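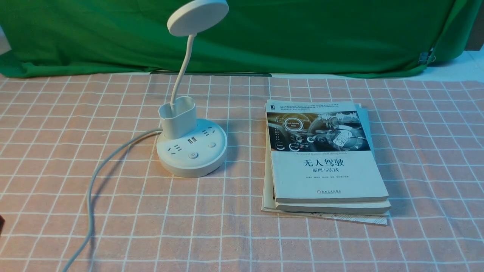

Figure 7.1 A desk lamp with sockets and USB ports built into its base.

Chapter 7
Light and Power at the Desk

A desk needs light to read by and a place to plug things in. For years these came from two separate objects, a lamp and a power strip. Many lamps now do both jobs. The one in Figure 7.1 also has a small holder at the foot of the arm.

In this chapter you will learn to read a rating label, add up the load on a single cord, and decide where a lamp should stand beside your books. Section 7.2 follows a student in Rullora who runs a lamp, a charger and a small fan from one outlet, 70 watts in all.

Before you begin, list everything plugged in at your own desk. Keep the list for Exercise 3.

Key terms: watt, load, outlet, gooseneck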